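Mar 31, 2011

Hem allowance and shrinkage on cotton table covers

Filed under: sewing, measurement

I have been asked twice this month how I arrive at a cut size for a table cover, so the method is written out below. It applies to plain woven cotton. Linen moves more and polyester hardly moves at all, and I have not kept good numbers on either.

Start with the top of the table. Measure both directions at each edge and again through the middle. Old tables are seldom square. My own differs by 14 mm from one end to the other, enough to show in the drop if the cover is cut to a true rectangle. Use the larger figure and let the error fall on the side against the wall.

Add the drop twice. For daily use I set it at 152 mm. A longer drop looks better and ends up in people's laps. Write the drop on the pattern sheet, not on the cloth, as chalk in the hem area tends to survive the first wash.

Shrinkage

Cut a test square before anything else. I use 100 mm between marks, sewn with a contrasting thread since ink spreads. Wash it the way the finished cover will be washed, dry it the same way, press it, and measure warp and weft separately. The two will not agree. The Lengyel cotton I bought in March lost five percent in the warp and two in the weft. The Ravik cotton from the year before lost three and three, although the two bolts feel the same in the hand and weigh nearly the same.

The correction is division. If the warp keeps 0.95 of its length, divide the finished length by 0.95. Multiplying by 1.05 gives a smaller number, and over a long table the difference is wider than a narrow hem. I made this error on my first three covers.

Prewashing the whole length removes the problem in theory. In practice there is some further loss on the second and third wash, so I still allow one percent after a prewash.

Hem and trim

A double-fold hem takes twice its finished width on each side. With an applied border the hem can be a single fold, as the border covers the raw edge, but the border has its own shrinkage and must be tested too. White trim on a red ground also needs a colorfastness check: damp white rag, firm rub, ten strokes. If the rag comes up pink, wash the red until it stops.

Judit Juházs's name was misspelled in my last post and I have corrected it there. Her advice was to miter the corners before joining the border ends, with the join placed along a short side. I have tried it both ways and hers lies flatter.

Needle size 80, stitch length 3. The Huster machine feeds the upper layer slower than the lower one, so I pin every hand width and remove pins as I go. Thread for the last cover was shade 771, a dark red, bought at the shop in Jollville.

Red cover, white edge:
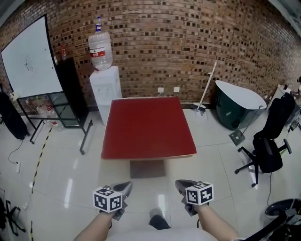
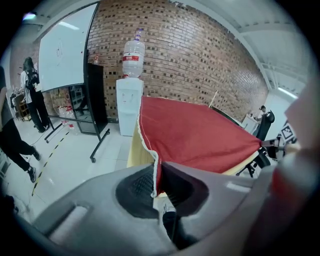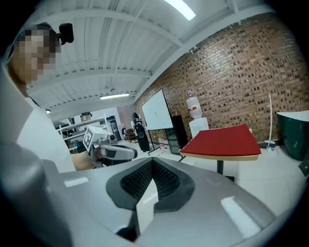

Storage

Roll, do not fold. A fold left for a season sets a line that pressing will only partly remove, and on a dark color the line wears lighter than the rest. I use a cardboard tube covered with a strip of old sheet, with the cloth rolled face out. Keep the test square with it, marked with the fabric name and both percentages. When the cover needs replacing and the same bolt is still for sale, test again anyway.

Next post will be on napkins, which use the same arithmetic and waste a good deal more cloth.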